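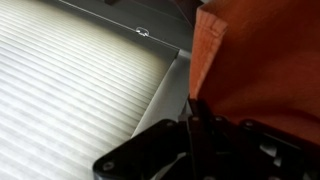
Okay so I finally have something to say about the cloth segmentation rewrite, and it's long, so get comfortable. I spent most of August convinced our grasp planner was bad. I moved weights, I rewrote the cost function, I complained in the team channel a lot. Then I sat down with the wrist camera logs and started looking at what the planner was being fed. You've got orange fabric right up against a gray window frame with a thin dark gap between the two, and pale pleats on the other side throwing a stripe every few pixels. My edge detector LOVED those pleats. Every rib was a cloth fold as far as it was concerned, and the real fold, the soft one up on the fabric, scored lower than the blinds.

arkelel notes, posted in August
Filed under: Robotics / Perception / Work log

So, the stack, for people who keep asking. Skever is the planner. Wuisan is the perception service that hands Skever a list of places worth grabbing. Okance is the replay tool, which I wrote in a bad mood one weekend and now use more than anything else I've made. All of it runs against the same log format, so I can swap a perception build and replay the whole thing without touching the arm.

First thing I did was build a replay set. 442 wrist clips, all fabric near something confusing. Ran the old Wuisan build through Okance and it put its top grasp on something that wasn't cloth in 151 of them. I had to go for a walk after that one.

The dumb fix (which I tried first, of course) was a color mask. Orange cloth, keep the orange, done! It looks fantastic right up until the cloth curves away from the light and goes reddish brown, and then your mask eats half the fabric and hands the planner a weird little island. Also the next cloth is going to be beige and then what. 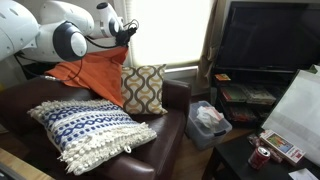 What's working better is splitting the question in two. One pass asks "is this patch a repeating pattern with fixed spacing," and if yes, it gets pushed way down. The second pass looks for creases, but only in whatever's left. The spacing test is basically an autocorrelation over small windows. Very old idea. The paper I cribbed it from is from 2003 and the figures are scans of scans, and I love it.

It does have a failure I should own up to. Anything with regular folds of its own gets punished too. Curtains are the bad one, gathered curtains look periodic enough that Wuisan throws them out completely. Fine for now, I'm not grabbing curtains, but somebody will want to and I'll have to make that threshold smarter. Printed patterns are hit or miss. Wavy prints mostly survive, woven bands mostly don't.

Second thing, and this one's on the planner side. Skever used to assume the gripper's own silhouette was a fixed mask at the bottom of the wrist view. Except the linkages move when you open and close it! So for a chunk of every approach the black finger bars were poking out past the mask and getting read as a dark gap, and a dark gap next to fabric is exactly what the crease finder wants to see. We were planning grasps on our own fingers. For months.

Now the mask gets drawn from the joint state every tick. It needs the camera-to-gripper calibration to be decent, so I added a check that replays 4 known poses at startup and refuses to run if the outline is off. Everybody hates the check. It has already caught a loose mount, so it stays.

Not doing yet: depth. Yes I know. The wrist camera is color only and I want to see how far this goes before I bolt more stuff on. Also not doing a big learned model for this part, mainly so that when it picks something stupid I can open Okance and see which pass said yes.

Next up is re-running the full replay set with both changes on, and cleaning up the Okance timeline view, which currently scrolls backward if you hold shift. I don't remember why I did that

38 replies · 12 reposts · Share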